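Flakell Bible Timeline Wall Set, second edition

Sold by Soltani Church Supply. Item 717. Reviewed for this page by Parvaneh Fallahi.

We carry the Flakell set because teachers keep asking for it. I'm not sure they should. The publisher says it will "bring the kings and judges to life" for ages six and up. It's a paper timeline. Whether anything comes to life depends on who is standing next to it.

What you get: 5 folding panels, a sheet of name labels, and a teacher's booklet. The panels run from Abraham to the return from exile. The dates are printed as if they were all settled, with David at 1000 B.C. and no note that the earlier ones are argued over. If your class has a sharp twelve-year-old in it, be ready.

The booklet claims that a class can cover the Judges in six weeks. I tried it with a group of fourth graders and we were still on Gideon in August. The review questions are fair but most can be answered by reading the label.

The labels are my main complaint. They are sold as removable, and the first few times they are. After that you will want tape. The second edition was supposed to fix this and I can't tell the difference.

The maps on the back are good. I would pay for those alone, and I have asked Flakell to sell them that way. No answer so far.

You need a long wall or a big flat table to lay it out.

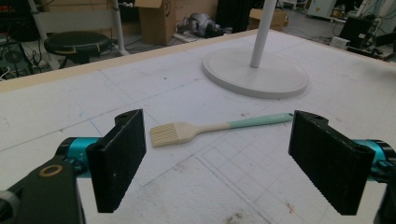
White worktable with grid lines.

If you already own the Medard chart, keep it. The type is smaller but the dates come with footnotes. First-edition owners can skip this one too.

Page updated 2022-07-17

Related items
Medard Old Testament Chart
Trukis Flannel Figures: Ruth and Naomi
Trukis Memory Verse Cards
Flakell Life of Paul Wall Set
Soltani Label Refill Pack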